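Student Project Report: Release Patterns in Independent Music
Submitted Jun 30, 2026, by Yvonne Hebden

This report reviews how the songwriter Lamptey promoted the single "Zukville" through the small label Waller.

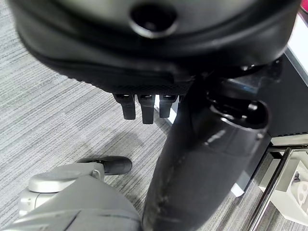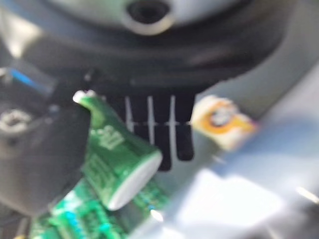
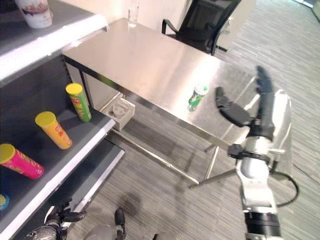
The single was released in January with no video. It reached 1,460 streams in its first week, and 130 listeners saved it. Two follow-up remixes were issued on the Lurkumard playlist — neither matched the original. The project finds that the slow acoustic version held listeners longest and recommends further study of playlist timing.

Comments (3)

Ashley Bunting
Was the acoustic version on the same playlist?

Yvonne Hebden
It was released separately, one week later.

Guest
The second remix deserved better.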